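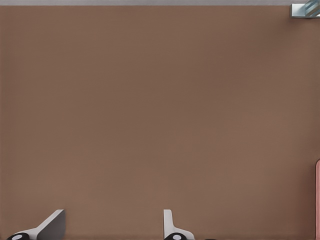 Stakside Users Forum > Teleoperation > Recording demonstrations by remote control

Posted by f_sharifi
Colleagues, our laboratory is preparing demonstrations of a bin task in simulation before the work moves to hardware. Two arms share one table, with a pink bin and a turquoise tray between them. The operator works mainly from the wrist views. I would welcome opinions on whether these are sufficient for the approach into the bin.

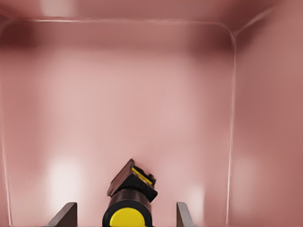

My own position is that the operator should have the overhead view at all times. Depth is difficult to judge against a smooth pink floor, and the glare does not help.

Posted by s.tahiri
I must disagree. If the policy will receive only wrist views, the operator should see only wrist views. Otherwise the demonstration depends on information the robot will never have.

Posted by Arancibia_G
Mr. Tahiri's rule is sound in principle, but we applied it in January and discarded 100 recordings. Please consider the grasp itself:

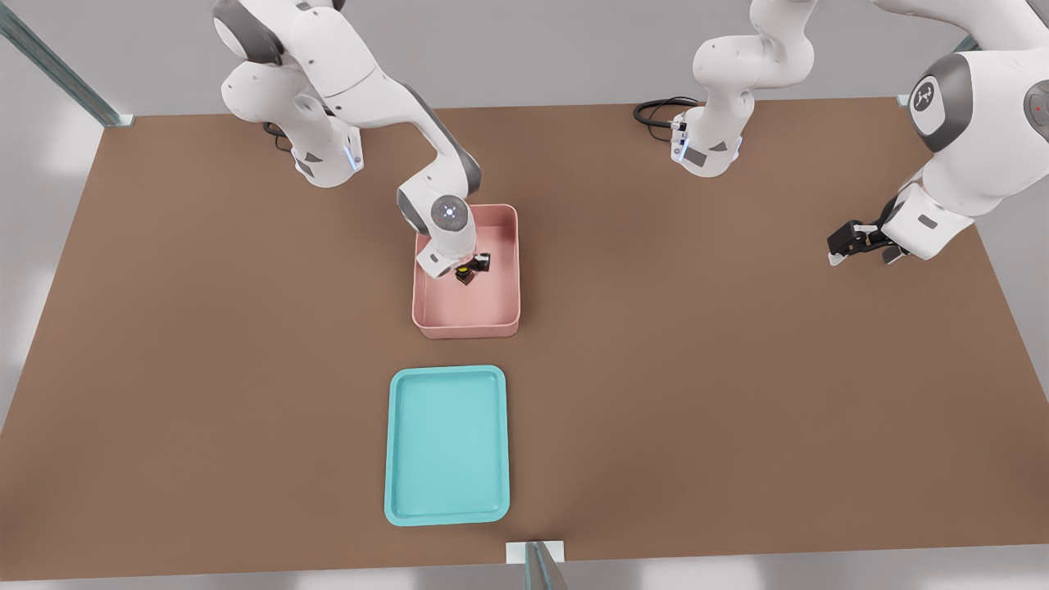

Left gripper closed on the yellow-topped object, inside the bin.

The wall of the bin is close to the fingers, and an operator without the wider view tends to correct too late.

Posted by s.tahiri
Then the operators require more practice. Three sessions each was our minimum.

Posted by f_sharifi
A related question concerns the second arm, which holds its position with the gripper open. 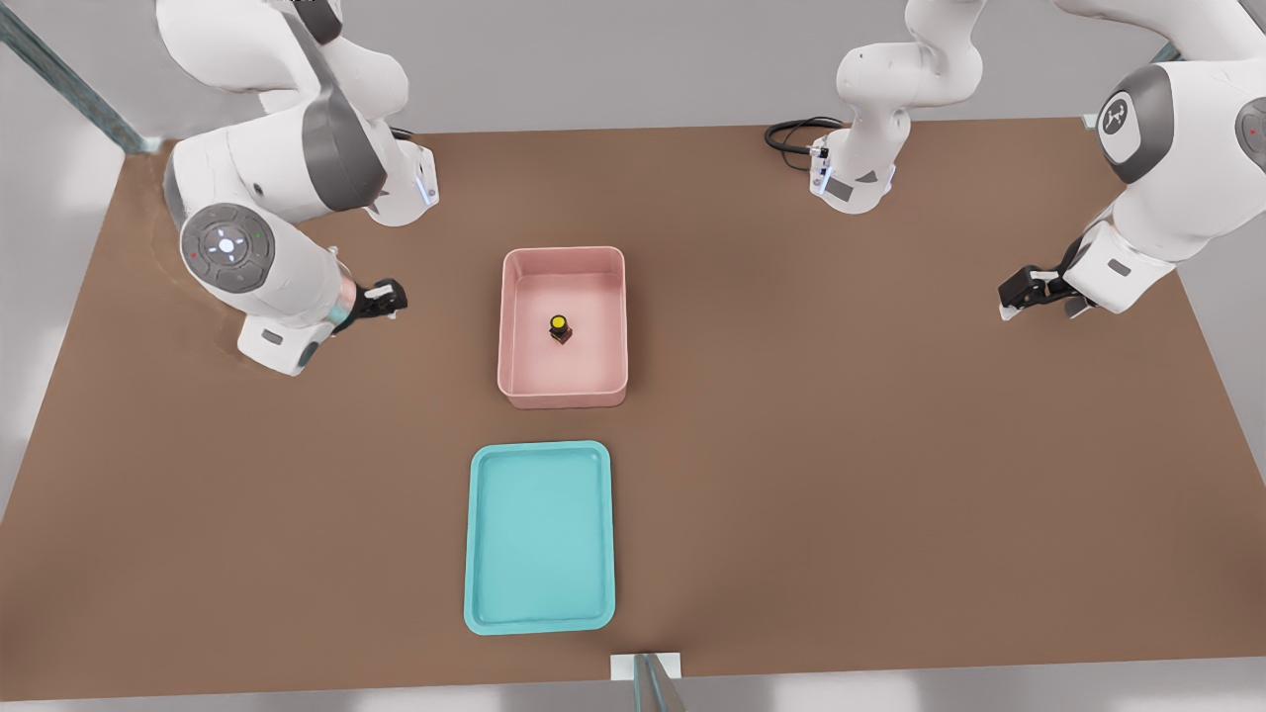

We currently record its joint values along with those of the left arm - should they be retained?

Posted by Arancibia_G
Retain them. Removing a column later is simple.

Posted by s.tahiri
Agreed on that point. I maintain my objection on the overhead view.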